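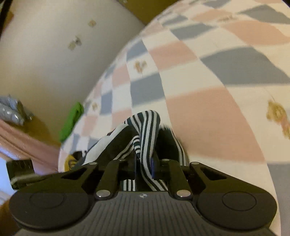
Gráinne Mac Giolla wrote back within the hour that a pole camera going dark at full reach is almost always the cable and hardly ever the camera head, and would I please stop opening the head.

Support > Inspection cameras > Pole units > Ticket 572

Print this page | E-mail this page

Fair enough! I'd had it open twice by then. We run the Lindholm pole camera on our search team, mostly for looking into wall voids and under slabs, and since June the picture has been dropping out once the pole is past 10 feet. Sound stays on, battery light stays green, the screen just goes black.

So I did what Gráinne asked and swapped in the spare 50-foot cable. Picture came back, lasted around 3 minutes, gone again. Tried the other monitor – same thing. Then I laid the pole flat on the floor at full length and it ran fine the whole time I drank my coffee, which was annoying.
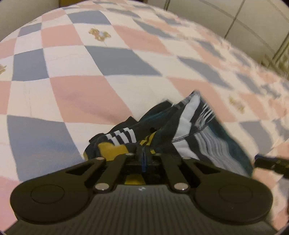
What finally got me somewhere was turning the top section by hand with the monitor on. A quarter turn to the left and the screen went black, back to the right and there it was. The little collar where the cable goes into the top section had worked loose (you can feel it click), and the plug was getting tugged sideways whenever the pole stood upright.

I've tightened the collar and put a wrap of tape over it for now. Two drills without a dropout. Zelent is sending a new collar, so please leave the ticket open until I've fitted it.

Comments (3)

Fionnuala Noonan: Same fault on ours at Rorenton. Check the rubber washer too, ours had split.

tapeandhope: does the tape leave gunk on the threads?

Gráinne Mac Giolla: It can. Wipe it off before the new collar goes on.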